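Switching careers to cooking at 31, is culinary school worth it or should I just get a kitchen job?

Posted in Food & Restaurant Careers, July 4, 2022 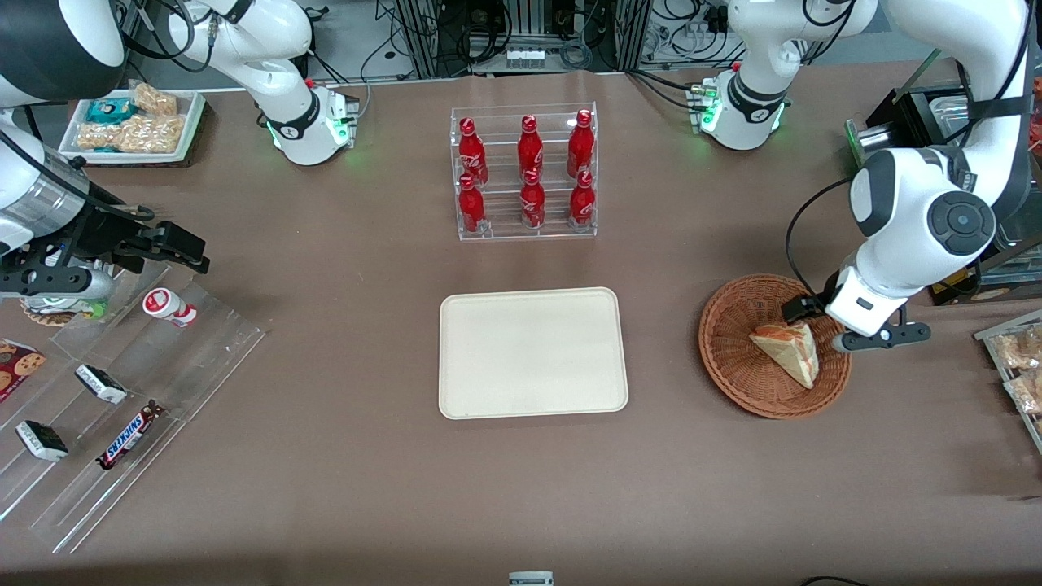 So I've been going back and forth on this since last August and I need opinions from people who have worked in kitchens, because my family is sick of hearing it. I have a decent office job in billing. I've cooked for friends and church dinners forever, and I did a few weekends helping a caterer here in Godarstead (mostly peeling things and plating salads, but I loved it, even the part where my feet hurt).

There's a 14 month program at the Goson culinary school near me. They want a $2000 deposit by the end of the summer just to hold a seat, and then the rest gets paid by term. I can swing the deposit but it would eat most of my savings. The other option is a prep cook opening at a place called Bednárik, a family restaurant that does a lot of dumplings and roast duck. The pay is not great, but it's pay!

What I want in the end is to run a small lunch spot, soup and sandwiches, closed by 3. I don't need to be a fancy chef. Does the certificate matter for that? And will a kitchen even take me seriously at my age with no real experience?

soupladle_77

Take the prep job. I'd say that to pretty much anybody, but especially to you, with the lunch spot idea.

I did school first, and I don't regret it exactly, but I was paying it off for years on line cook money, and the first chef I worked for retrained me on everything anyway. How he wanted onions cut, how he wanted the walk-in labeled, all of it. What school gave me was the stuff I would have been too lazy to learn alone, like mother sauces, some baking, and how to cost out a plate. You can get costing from a community college night class for a lot less.

Your age is fine. I've hired people older than you and they showed up on time and didn't need to be told twice to wipe down their station. When you go talk to Bednárik, go between lunch and dinner, never during a rush, and ask if you can do a trial shift. Wear real shoes with grip. Bring a pen and a marker. Tell them straight out that you're new and you want to learn prep, and don't talk about your own restaurant on the first day. Some owners get weird about that.

Give it 6 months. If you still like it after a holiday season, then look at school again and you'll know which classes you want. Ask Goson if the deposit is refundable too, and get the answer in writing. Mine wasn't and I knew a guy who lost his.

One more thing, don't quit billing until you've done a trial shift somewhere. A weekend of catering is a good time, but five doubles in a row is a different animal.

brinebucket

I'm going to disagree a little with the above. I went to a program like that (the Dretent one, it was shorter) and it got me in doors I couldn't have gotten into. They had a placement person who called restaurants for you. If you're shy like me that's worth money. Also you get to make mistakes on somebody else's chicken.

But yeah for soup and sandwiches you probably don't need it. Take a food safety manager class whatever you do, you'll most likely need one to open a place, check with your county.

mrs_gravyboat

depends how much you like school lol. I dropped out and I'm a sous now, my roommate finished and sells insurance

lowboyfridge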